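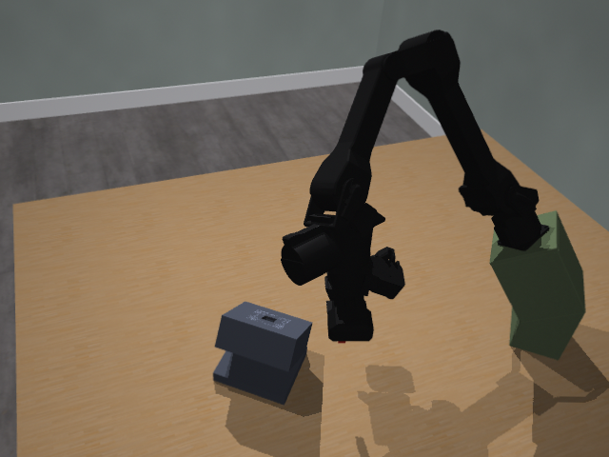

Visit report: Akovska test lab, spring open house

Akovska opens its robot test lab to customers and neighbors once a year, and in March I went along for the afternoon session. The company writes control software for robot arms and sells it to small plants, mostly packaging and light assembly. I run maintenance at one of those plants. We have one arm on trial, and I wanted to hear about a fault we had seen ourselves.

The lab is on the second floor of a former print works. There is visitor parking in back, but the door there is locked and you have to walk around to the street side. Sign-in took 5 minutes. Safety glasses are handed out at the desk and collected at the end.

The simulation room

The first stop was a room with screens along one wall. New control software runs here before it goes near a real arm. The simulated setup is plain: a black arm with a parallel gripper over a wood tabletop, a tall green box, and a blue stacked piece with one block sitting askew on a flatter slab. The program for this setup is called Hollis. The job is to take the upper block off the slab and set it down elsewhere on the table, without touching the green box.

Hollis had passed 1,218 runs in a row before the fault showed up. Then a change was made to the motion planner, the part of the software that picks the path of the arm, and the next batch had 31 failed runs.

What went wrong

The engineer leading our group went through the fault in some detail. The gripper was not the problem. In every failed run it reached the place it was sent to. The trouble was higher up the arm, where a joint housing came down on the top of the green box and the software did not report a collision.

The cause was a mismatch between two models of the same arm. One is used to draw the arm on the screen. The other is a simpler shape used to check for collisions, and on one joint it had been entered too small. The planner saw free space over the box and used it. Earlier versions of the planner kept the arm higher, so the wrong size had never mattered.

The failed runs had been marked as good at first. The score only looked at where the block ended up. A technician caught the problem while watching playback for another reason, and the whole batch was then checked again.

On a real arm the same move would press a joint into whatever stood beside the work area. At our plant that would be a guard post or a stack of cartons. It could also be a person's forearm, if somebody reached in during setup. Our own fault was milder: the arm brushed a bin and stopped on its force limit. The engineer asked for our log files and I have sent them.

What they changed

The joint size was corrected, and the collision shapes for the other joints were measured again against the drawings. Any contact between the arm and an object outside the task now fails the run, wherever the block ends up. Playback from 20 runs in each batch is watched by a person from start to finish. I asked if that was enough. The answer was that it is what they have staff for at present.

The shop floor

After a coffee break we went down to the real cells. There are two, named Guten and Ina, both behind fencing with a light curtain at the opening. Guten was down for a cable change. Ina ran a slow pick and place job with foam blocks, and we were allowed to press the stop button ourselves. The arm stopped quickly, with a small dip at the wrist when the brakes took hold.

New software runs on Ina at reduced speed for its first shift. I asked whether the faulty planner had ever been loaded there. It had not, but it was on the schedule for the following week.

Notes for our plant

We should ask every supplier for the collision model of the arm as well as the drawing model, and check the joint sizes with a tape measure. The bin next to our cell will be moved out of reach of the upper arm. Setup work with the gate open stays off limits until we have the new version, which Akovska expects to ship before summer.

The tour is free, but places go quickly. Wear closed shoes. The stairs to the shop floor are steep and there is no elevator on that side of the building.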